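We use cookies to remember your preferences and to see which pages people read. Accept all | Manage settings

Torvik folding play table: a review after one long winter

I should say at the start that I am not somebody who buys furniture lightly. My mother kept the same kitchen table for as long as I knew her, and I still feel a bit guilty walking into a shop and pointing at something new. But with grandchildren coming and going, and my knees being what they are, getting down on the living room floor to play had become a production, and getting up again was worse. So in the autumn I ordered the Torvik, after looking (for far too long, my husband would tell you) at the Priltberg as well, and it has been up and down in our back room ever since.

It arrived in a flat box that I could just about drag along the hall by myself. There are four legs, a top and a bag of fittings, and the instructions are drawn quite clearly, apart from the page with the locking hinges, which I had upside down for a good while. Once you have heard the hinges click you won't forget what they should sound like. I used my own screwdriver, as the little one in the bag chewed up the first screw I tried it on.

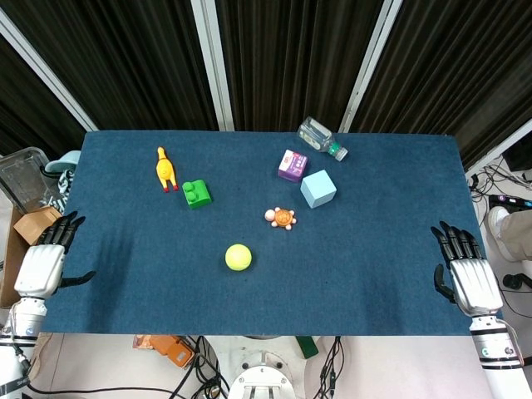
What I wanted more than anything was a soft top. Hard tables are so noisy! Dominoes, marbles, small cars, they all clatter, and anything round is off the side and under the radiator before you've turned your head. The Torvik has a short, dense pile glued right across, and it makes a lovely dull sort of quiet. Jigsaw pieces slide a little less easily than they would on bare wood, and you do have to press them home, but they stay where you left them overnight. Playing cards are a pleasure on it, much easier to pick up.

Cleaning is where I'd knock a mark off. Crumbs go down into the pile and want a proper hoover, and the leaflet says to dab spills with cold water and never rub. I dabbed. Blackcurrant squash came out on the second go, though felt pen did not, and there is now a purple comma near one corner that I expect we'll have for good. I've since put a rule in place that drinks live on the windowsill, and it is kept to by everyone except the grown-ups.

The height is 513 mm, which suits a child on a low stool and suits me in the old nursing chair. My daughter-in-law is tall and finds it hard on her back. At 913 mm long it takes three children without elbows, just, and folded up it goes behind the sofa. I had worried it would be tippy with somebody leaning on the end, and there is a bit of sway, but it has never gone over.
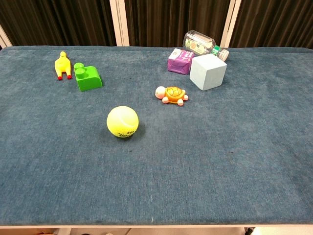
Asanka Amarasinghe wrote in to say that the sway went almost completely after tightening the leg bolts again a month in, once the top had settled, and that a dab of washing-up liquid on cold water had shifted felt pen where plain water wouldn't. I have tried the bolts and can report a real improvement. The purple comma is still with us, but paler.

If you have a big room and never need to put things away, I'd think about the Priltberg, as it's heavier and comes with a deeper drawer. For a house like ours, where the back room is also the ironing room and, in June, the place where the tomato plants wait to go out, the folding one has earned its keep. I'd buy it again, though I'd ask for it in a darker colour.

Get our new reviews by email. Enter your address to join the newsletter. You can unsubscribe at any time.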